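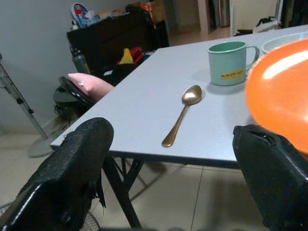 Notes on Keeping a Household Recipe File

Dec 4, 2019

The purpose of this post is to set out the method by which recipes are kept in this household. Several readers have asked for it following the earlier entry on the Kariuki cookbook.

Until last January the collection consisted of loose cards, clippings and the backs of envelopes, stored in a Flillell biscuit tin. There were more than 200 of them. Many were duplicates, and a good number had never been cooked. All have now been copied into a single ring binder, divided into seven sections.

A recipe is admitted to the binder only after it has been prepared twice. The first attempt follows the written instructions exactly. The second may include changes, and these are entered in pencil with the month and year. Quantities are given by weight wherever possible – cups are retained for rice and other grains, as that is how they are measured here.

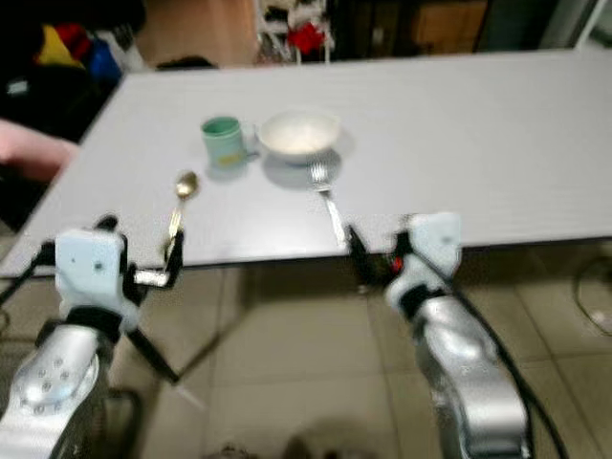

Each page also records the number of portions, the size of the dish and whether leftovers keep well. Soups and stews are marked with the number of days they may be refrigerated, and in no case is that number higher than five. Recipes taken from a printed source carry the title and page, so that the original may be consulted.

Typed copies were considered. A trial of the Tasta program was made in the spring, but entering each recipe took longer than writing it out, and the binder was preferred. Plastic sleeves were added to the baking section, where the pages had begun to stain.

The index is still incomplete. Preserves and pickles remain to be listed, and the Vultard bread recipes are awaiting their second trial.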